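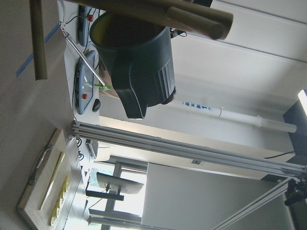

What is the Batholm Loop?

The Batholm Loop is a 15-mile walking trail that starts and ends at the old Derkar ferry landing. It follows the river as far as the mill pond, climbs through beech woods to Kwok Ridge, and drops back to the water through the sheep pastures. We think it's the best day out in the county, and we've walked it in every kind of weather!

Do I have to do the whole thing?

Not at all. Lots of people walk out to the mill pond and turn around, and that stretch is lovely on its own (flat, shady, herons if you're quiet). There is also a cut-through at the Vikutach footbridge that skips the ridge. Look for the green arrows after the second gate. Yellow arrows are the full loop.

How high does it go?

The top of Kwok Ridge is 1,299 feet. The climb from the river side is steady and a bit of a puffer near the end, with 351 log steps set into the hill. Coming the other way you get a longer, gentler slope through the pastures. First-timers usually like going clockwise, so the steps come while their legs are fresh and the big view opens up right at lunchtime.

When is the best time of year?

Oh, this one starts arguments. Late April is wonderful for the bluebells under the beeches. October has the color. Plenty of us would pick a hard, clear day in January, when the leaves are down and you can see all the way along the valley from the ridge bench. Spring is the muddy season, and the low part by the mill pond can flood after a few days of rain.

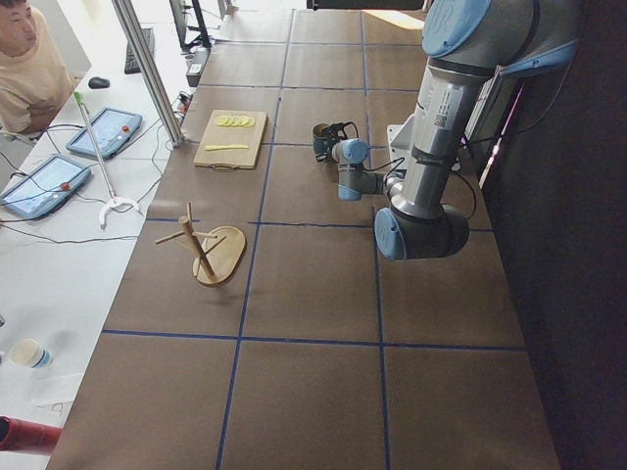

If the path is under water there, take the farm lane on the left and rejoin the trail at the stone barn. It adds a little distance and the views from the lane are pretty good too.

Can I bring my dog?

Yes, please do. Dogs need to be on a leash from the stone barn to the ferry landing, where there are sheep all year. Everywhere else they can run if they come when called. The stream below the footbridge is the only reliable drinking spot for them on the ridge side, so carry some water in summer.

Where do I park?

The gravel lot at Derkar landing holds 60 cars and is free. It fills up by mid-morning in bluebell season. Please don't park along the lane, the milk truck has to get through. The bus stops at the top of the lane and it's a short walk down.

Is there anywhere to eat?

The tearoom at the landing does soup, sandwiches and a very serious ginger cake. It's closed in winter. There's nothing at all to buy on the ridge, so pack a lunch. 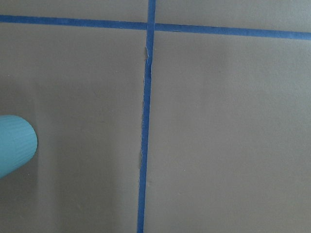
Batholm Walking Club, Trails and Maps Team

Is there a map I can carry?

There's a free folding map in the box by the landing gate, and we refill it every couple of weeks. The newest one shows the moved stile above Vikutach. If your map still sends you straight across the hay field, pick up a fresh copy.

Do you run group walks?

We do, twice a month, and you don't need to be a member to try one. The pace is easy, with stops for birds, snacks and a lot of talking. Boots or sturdy sneakers are fine. Dates are on the board next to the map box.

I found a broken gate or a fallen tree. Who do I tell?

Drop a note in the slot under the map box with the number from the nearest marker post. Small branches you can just toss to the side, and thank you!

Page last updated 27 Jun 2019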